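Search the archives
Search this list Advanced Go

[kundcombe-sheds] Re: Scuffed bins, keep or toss?

From: Zoriana Kobzar
To: the Kundcombe sheds list
Sun 5 February

Hi all,

Oh, I have opinions on this one! Sorry it took me a few days to get to the keyboard, I've had my sister's kids here and the sewing table was buried in Lego.

Jinfeng Jiang wrote:

> Hello everybody. I am finally cleaning out the shed and I have a
> stack of gray plastic bins that came with the house. They are solid
> but the insides look terrible. Scratches all over, pale marks on the
> bottom that will not wash off, and the walls are scraped where
> somebody slid tools in and out. My husband says put them on the curb
> and buy new ones with lids. I was going to use them for odds and ends
> that don't belong anywhere else. Are they worth keeping? Does anybody
> know how to get the marks out? And do you sort small things inside a
> big bin or is that hopeless?
>
> Thanks,
> Jinfeng

Keep them, keep them, keep them. A scuffed bin is the best kind, you never have to feel bad about throwing a wrench into it. I bought new ones from Flovallow a couple of years ago, lovely smooth things with lids that click, and I was so careful with them that they sat in the hall with nothing in them until May. Meanwhile the ugly ones in the garage were doing all the work.

As for the marks, I've tried most of what people suggest. Dish soap and a stiff brush will take off the dirt, and that's worth doing once so you know what you're looking at. Baking soda paste did a bit more on the bottom of one of mine (or I talked myself into thinking it did, it was a long afternoon). The pale scuffs are usually in the plastic itself and you can scrub until your arm drops off. Bonifacio told me to try a hair dryer on the scraped walls and I did get one patch to go a little darker, but then I got bored and made lunch. Please don't use anything gritty! I went at one with a scouring pad and it came out twice as pale as it went in.

A dark gray bin with plenty of miles on it looks like this, in case anybody is wondering whether theirs is too far gone:

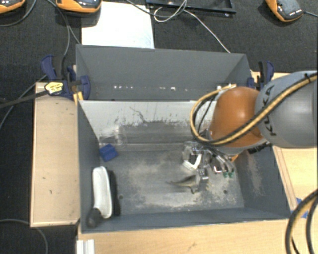

Dusty scuffs across the floor, a long pale one up the right wall, chipped dark marks at the back. I'd keep it.

Do check for real cracks though. There's a wandery dark line down the light part of that back wall, and with a line like that I'd run a fingernail over it. If the nail catches, flex the wall gently with both hands and see if the line opens. A scratch stays put. If it opens, that bin is for light things only — gloves, rags, the garden twine, that sort of stuff. I had one let go on the basement stairs with all my paint cans in it and I am still finding Kemeck Eggshell in places.

The other thing to look for is holes in the bottom. Little ones don't bother me at all, and I'm happy to have them in anything that lives outside or holds damp tools. Just don't put your loose screws in there. If you want to plug them, a dab of hot glue from underneath works fine and you can pick it off later when you change your mind.

Now, sorting. Jinfeng, you asked if it's hopeless, and my answer is that it depends how deep the bin is and how often you go in it. What I do is keep the long and awkward things along one side and leave a patch of floor open. It sounds wasteful, I know, but if you can't see any floor you can't find anything, and you end up tipping the whole lot out on the driveway. Small stuff goes in something else first, a yogurt tub or a zip bag, and then the tub goes in the bin. Slanted walls are a nuisance for this, everything slides in toward the middle, so I wedge a bit of folded cardboard down the side to stop the tubs wandering. Kamol uses cut-up pool noodle and his looks much nicer than mine.

Also, pointy things! Awls, old screwdrivers, those skinny little files. Put a cork on the end or roll them in a rag, and don't lay them loose on the bottom. I learned this with my thumb.

I label mine with masking tape and a fat marker, on the short end, 2 words at the most. If I can't say what's in it in 2 words then it's really 2 bins. (My husband has one that says MISC MISC. We've agreed not to discuss it.)

If you do decide to let some go, please don't put them on the curb before you've asked here. I could use 3 for the potting bench and Ngọc Châu was looking for more for the seed swap, she had been getting hers from Hứa but they've gone up to 22 dollars each, and that's without a lid. I can come by with the wagon any afternoon after school pickup.

Oh, and if yours nest, put a strip of newspaper between them before you stack them. Mine got so stuck over the winter that it took two of us and a kettle of warm water to get them apart.

Let us know how the shed goes, and send pictures when you can see the back wall of it!

Zoriana

P.S. Did anybody end up with my blue bucket after the plant sale? It has a dent and I miss it.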